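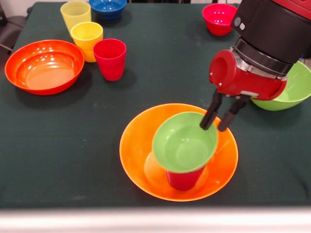 Manolis Tzavaras has run the second-hand bookshop on the main street of Sesside long enough that people bring him their dead relatives' libraries without ringing first. The boxes come in the back door. Most of them go out again the same way.

"I keep maybe one book in ten," he says. "People get upset about that. They think because it's old it must be worth something."

The shop is called Flomness, a name he took over from the previous owner and never found out the meaning of. It has two rooms, a heater and a cat-sized dent in the armchair by the counter, though the cat died in November. At the last stocktake there were 3122 books on the shelves. He did the count himself over four evenings and doesn't intend to do it again.

He came to bookselling by way of the printing trade. He was a binder's apprentice in his teens, then worked a guillotine at a plant in Traltesden that made school exercise books and council forms. When the plant closed he was 56 and had, as he puts it, a payout and a bad shoulder.

"I looked at a lawn mowing round. I looked at a share in a fish and chip shop. Then this came up and it was cheaper than both of them."

The early years were slow. He had bought the stock with the lease and a good part of it was unsellable: bound volumes of sermons, out-of-date tax guides, a whole bay of novels that had been left near a leaking window. He spent his first winter clearing it out and learning what people in the town wanted to read.

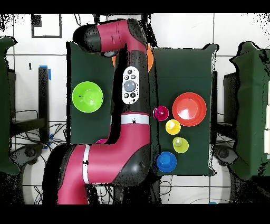

4 min read

What they wanted was crime, cookery, local history and anything on boats. The local history goes fastest. He has a waiting list for a pamphlet on the old jetty that was printed by the primary school, and he has seen only two copies of it.

"If I had 20 of them I'd sell 20. The school doesn't even have one."

He sets prices in pencil inside the front cover and does not look them up unless a book seems unusual. His most expensive sale so far was $229 for a set of bird books with hand-coloured plates. He had paid the seller half of that and rang her afterwards to tell her what they'd made.

"She was pleased. She thought I'd been overcharged."

Repairs bring in nearly as much as sales in some months. People bring family Bibles and recipe books, mostly, and now and then a child's favourite that has lost its spine. He works at a bench in the back room with a bone folder, wheat paste and a press he rescued from Traltesden on the last day. He won't touch anything mouldy and he tries to talk people out of having a book fully rebound.

"A recipe book with butter on the pages should stay like that. I'll fix the hinge so it opens. I'm not going to clean it."

One job he did agree to rebind was a slim book of poems titled Lục, brought in by a woman whose father had carried it through three house moves with a rubber band around it. The paper was brittle and the sewing had gone. It took him most of a month, working on it between other things, and he kept the original cover and set it into the new one. He doesn't read Vietnamese, so she read him a couple of the poems when she came to pick it up.

He sells a few books online but doesn't like it much. The postage often costs more than the book, and he finds the questions tiring – whether the pages are white, whether the last owner smoked. He would sooner sell to someone standing in front of him.

Asked how long he plans to keep going, he says the lease has two years left and the landlord is reasonable. His daughter has told him she doesn't want the shop. A young man who comes in for science fiction has hinted that he might.

"He'd have to learn to say no to boxes," Tzavaras says. "He takes everything. I left him on the counter for one morning and he took in a set of encyclopaedias."

The encyclopaedias are still by the back door, priced at $10 the lot.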